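Lerkura Foam Bottle Boxes – Questions We Get a Lot

Which bottles fit?
Standard small glass soft drink bottles, stood upright, one to a well. The wells are moulded for that shape and have no interest in negotiating. Stubbies usually fit. Wine bottles don't, however firmly you lean on them.

Do I need ice?
For a short trip with bottles straight from the fridge, no. For an afternoon at the beach, yes, and you'll want the Bilus box, which has a flat floor and room for a bag of it.

How do I get a bottle out without the box coming with it?
Hold the box down at one corner and pull straight up. Glass grips foam rather well, so a slight twist helps. Don't haul on two at once.

Why is there white stuff all over my table?
It's foam. Every time a bottle goes in or out, the well gives up a few crumbs, and they cling to anything they meet – sleeves, labels, the dog. New boxes are the worst offenders. Wipe up with a damp cloth. A dry one just moves them to the other end of the table, and a vacuum without a brush head will chase them round the room.

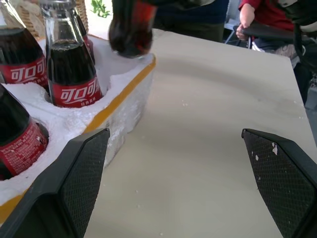

Glass cola bottles in their wells, with crumbs on the box and the table.

Is the shedding a fault?
Flakes and crumbs, no. Chunks, yes. If a piece bigger than a thumbnail comes away in the first 3 weeks, send us a photo and quote part 2137 (box) or 1205 (lid).

Can I wash it?
Cool water, mild detergent, soft sponge. Dishwashers have been tried. We no longer offer sympathy.

Where can I pick one up?
The Acuña and Breditz shops both keep them behind the counter. Limit of 2 per customer over summer, back to as many as you can carry from April.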